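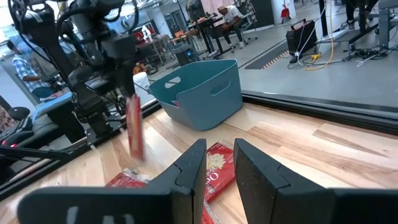
Ilex Snack Shelf
@ilexsnackshelf
December 28, 2023

ok it's the dead week between holidays and I have decided this is the day the snack situation at the studio gets fixed. thread, because I have opinions and a cup of coffee

Background for new people: we share a big workroom in the Ilex building, concrete floor, terrible acoustics, great light. Everybody chips in for snacks. The snacks have been living wherever they land ever since we moved in, back in October

By "wherever they land" I mean windowsill, top of the printer, inside somebody's tote bag (mine). I found crackers behind the paper cutter!! they were not recent crackers

So step one was everything onto the wood table with the black metal frame. I always do this with a cupboard too. Pull it all out in batches and look at it in good light, then you can't pretend you don't own four kinds of the same thing

The Oreos are the big flat red bag and they get their own rule: they go in last, standing up, so the name shows. If they go in first they end up under everything and people dig, and then the digging makes a mess, and then I'm doing this again in a week

Also today's batch is basically all red?? Red bag, red package, another red wrapper. You glance over and it's one big red blur. I'm going to have to sort by shape because color is useless here

The teal basket is the hero of the day btw. Soft-sided plastic, rounded corners, oval handle holes you can get your whole hand through. I love a soft basket because it squeezes into a shelf that's a tiny bit too narrow. A stiff one just says no

Things I considered before settling on the basket:
a drawer (everyone forgets drawers)
a big glass jar (pretty, fits nothing that comes in a flat bag)
a cardboard box from the Menzies delivery (this was us for two months, it got sad)

Small tangent about clear plastic wrap. Why does every multipack come in a crinkly clear outer layer that then lives on the table forever? There's one sitting next to the red packages as I type this, all scrunched up and shiny. Trash first, THEN sort. I know this. I tell other people this

Somebody asked about budget. We collect $60 a month for the whole room and the last run at Menzies came to $58, which I consider a personal triumph. The leftover two dollars goes into the mug by the kettle

What the basket is for: sealed single-ish stuff you can grab with one hand while holding a coffee in the other
What it's not for: anything open, anything with a rubber band on it, fruit. Fruit goes in the bowl. We have had the fruit conversation

One little red thing has made it into the basket so far. Progress is slow because I keep stopping to post lol

Tip that took me far too long to learn: tip the basket toward you a bit while you fill it. Flat bags slide down and line up against the low side like files in a folder, and when you stand it back up they mostly stay put. Mostly

Second tip, don't fill it to the top. I leave a hand's width so you can flip through. A packed basket looks great for one afternoon and then someone pulls out the middle bag and the whole thing burps onto the floor

And our floor is bare gray concrete so a cookie that goes down is a cookie full of crumbs, sealed or not. RIP to the sleeve I dropped last month

Labels! I made some in Falulent, the little label app, and then couldn't agree with myself on the word. SNACKS feels obvious. TAKE ONE feels bossy. Going with SNACKS, in big letters, taped on the long side under the handle hole

Replying to a question from the other thread: yes, we did have a second basket. It went to the Indholm folks down the hall on loan and I believe it now holds extension cords. I've made my peace with it

Current plan, subject to me getting distracted:
tall stuff along the back
flat bags in the middle
tiny things in a cup in the corner so they don't sink
Oreos at the front where I can see them

Oh and check the dates while it's all out. Takes 5 minutes. Anything expiring soon goes on top, or gets eaten by the person doing the sorting, who has earned it

If you run a shared shelf at your place tell me how you handle the half-eaten bag problem. Clips? A separate bin? A strongly worded note? I've tried the note and it got a coffee ring on it by lunch

Right, coffee's gone, wrapper is going in the trash, back to the table. Will report on whether the basket fits the shelf next to the kettle. I did measure it, with my forearm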